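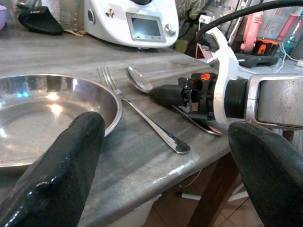 Hockey gear comes home wet, and the smell starts in the bag. Unpack as soon as you're in the door. Pull the insoles out of the skates, wipe the blades with a dry towel, and leave the guards off overnight. Guards hold water against the steel.

Hang gloves palm side out. A fan on low does more than a heater, which stiffens the leather.

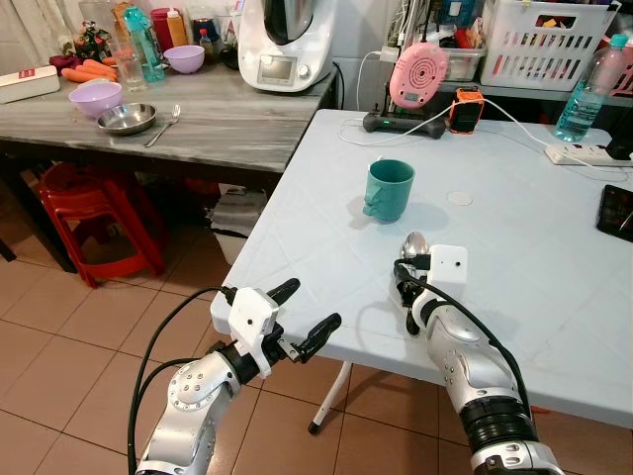
*2 min read*

**Washing pads.** Shin, elbow and shoulder pads can go in a front loader on cold. Close every Velcro strap first or it will chew up the liners. Use half the usual detergent and skip the softener. Air dry only.

**Jerseys.** Turn them inside out and wash cold. For a blood spot, soak in cold water with a little dish soap for 90 minutes, then rub from the back.

**Helmet.** Take out the foam if it unclips and wash it in the sink. Wipe the visor with a soft cloth and plain water. Paper towels scratch it. Check the screws while you're there; I keep 13 spares in a pill bottle.

**Stick tape.** Old tape glue comes off with a rag and a bit of cooking oil. Wash the oil off before you retape.

**The bag.** Turn it upside down, shake it out, and leave it open in the garage until the next practice.

Costel Nikolovski, Brusholm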